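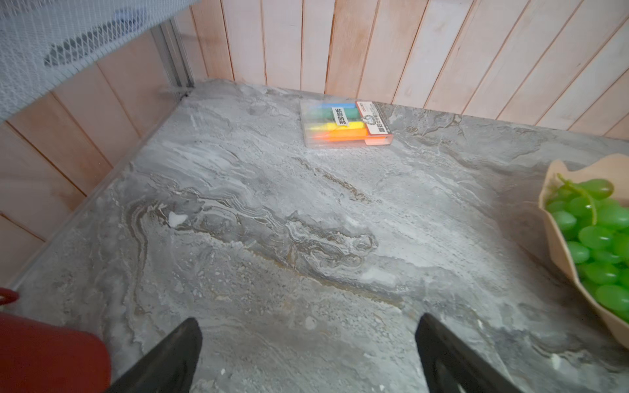

Intro to Rocks, Handout 4: Marble and the things that pass for it

Okay, last time we left limestone sitting under a lot of other rock, getting squeezed and cooked. I promised we'd pick up there, so get your Bukton samples back out (the chalky ones, in the small bag).

Limestone is mostly calcite. Bury it, heat it past 200 degrees Celsius or so and keep going, and the little calcite grains start to regrow into bigger ones that lock together. By 700 degrees you're well into marble country. Shells and fossils mostly get wiped out along the way, which always makes me a bit sad! Pure limestone gives you white marble. The gray streaks people love come from dirt, basically: clay, carbon, bits of iron that were in the mud to begin with. When the rock gets hot enough to bend, those layers smear and fold, and you end up with swirls.

Now, the shops. A countertop place will sell you "marble" that a geologist would call limestone, or serpentine, or a printed pattern. I'm not going to be snobby about it, I have a printed one at home and I like it. But for this class you need to be able to tell, so:

Try a drop of weak acid in a spot where it won't show. Calcite fizzes. Dolomite barely does unless you powder it first.

Scratch it with a steel nail. Marble scratches, granite mostly won't.

Look for the same swirl twice. Prints repeat, rocks don't.

On the Wundside trip we'll stop at 2 old quarries. Bring your hand lens, and please wear real shoes this time. The upper quarry has the folded layers I keep drawing badly on the board.

Before then, read the Mekonnen chapter on contact zones and skip the part on slate, we'll do that in November.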